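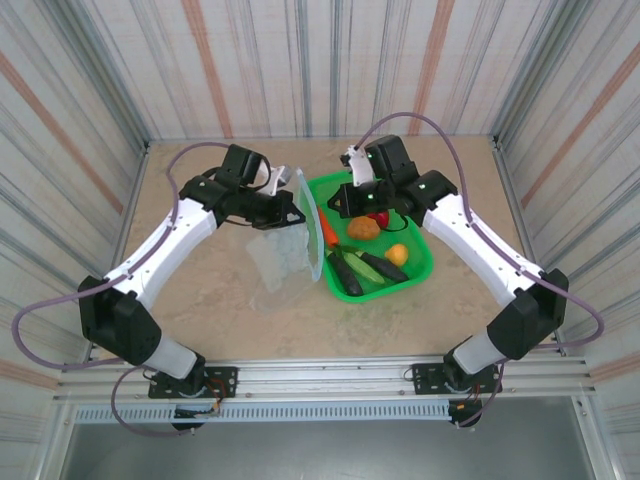 Gemüse richtig in Dosen lagern

In unserer Küche kam früher alles vom Markt direkt in das Gemüsefach, und am Donnerstag war die Hälfte weich. Seit März mache ich es anders, und ich möchte hier Schritt für Schritt erklären, wie. Man braucht dafür ein Tablett mit Rand, einige durchsichtige Dosen mit Deckel und saubere Küchentücher. Mein erster Rat ist, dass man den Einkauf zuerst vollständig auf das Tablett legt, bevor man eine Dose füllt. Auf dem grünen Tablett liegen die Möhre, die zwei dunklen Auberginen und das gelbe Obst nebeneinander, und man sieht sofort, was zusammen passt und was nicht. Die durchsichtige Dose steht am besten gleich daneben, damit man nicht mit vollen Händen durch die Küche gehen muss.

Was Sie brauchen
Ein Tablett mit erhöhtem Rand
3 durchsichtige Dosen mit gut schließendem Deckel
2 Küchentücher aus Baumwolle
Einen Stift und Klebeband für die Beschriftung

Ich benutze die Dosen von Junder, weil der Deckel flach ist und man sie stapeln kann. Die Dosen von Jodidell sind etwas höher und für lange Möhren weniger praktisch. Andere Marken gehen natürlich auch. Wichtig ist mir nur, dass ich den Inhalt sehe, ohne die Dose zu öffnen.

Schritt 1: Sortieren
Legen Sie alles in einer Schicht auf das Tablett. Drehen Sie jedes Stück einmal um und suchen Sie nach Druckstellen. Was eine Druckstelle hat, kommt nicht in die Dose, sondern wird am selben Tag gekocht. Eine kleine Stelle an der Möhre kann man wegschneiden, eine weiche Tomate mache ich zu Soße.

Schritt 2: Nicht waschen
Diesen Fehler habe ich lange gemacht. Ich habe das ganze Gemüse gewaschen und noch feucht eingeräumt, und nach wenigen Tagen war es schleimig. Erde an den Möhren wird trocken mit dem Tuch abgerieben. Gewaschen wird erst vor dem Kochen.

Schritt 3: Entscheiden, was in den Kühlschrank kommt
Möhren vertragen die Kälte sehr gut. Das Grün muss vorher ab, denn es zieht das Wasser aus der Wurzel. Kartoffeln bleiben draußen, an einem dunklen und kühlen Platz, am besten in einer Papiertüte und nie in einer geschlossenen Dose. Auch Tomaten lasse ich draußen, sie verlieren in der Kälte den Geschmack.
Auberginen und Gurken sind schwieriger. Beide mögen keine starke Kälte und auch keine Äpfel oder Tomaten als Nachbarn. Ich lege sie in das wärmste Fach, bei unserem Kühlschrank ist das oben in der Tür, wenn sie klein genug sind, sonst ganz oben. Nach wenigen Tagen sollte man sie essen.
Zitronen halten im Kühlschrank in einer geschlossenen Dose deutlich länger als in der Obstschale.

Schritt 4: Die Dose vorbereiten
Falten Sie ein trockenes Küchentuch und legen Sie es auf den Boden der Dose. Es nimmt die Feuchtigkeit auf, die sich im Kühlschrank bildet. Füllen Sie die Dose nur so hoch, dass der Deckel ohne Druck schließt. Wenn das Tuch nass ist, tauschen Sie es gegen ein frisches.

Schritt 5: Beschriften
Ich klebe einen Streifen auf die kurze Seite und schreibe den Tag des Einkaufs darauf, zum Beispiel »Mo«. Die älteste Dose steht immer vorne. Das Klebeband von Ranmont lässt sich auch kalt gut abziehen, bei anderen musste ich die Reste mit Öl entfernen.

Schritt 6: Das Tablett reinigen
Auf der Oberfläche bleibt oft Erde liegen. Warmes Wasser und eine weiche Bürste genügen. Das Tablett muss ganz trocken sein, bevor man es wieder in den Schrank stellt.

Zuletzt geändert: 27.6.22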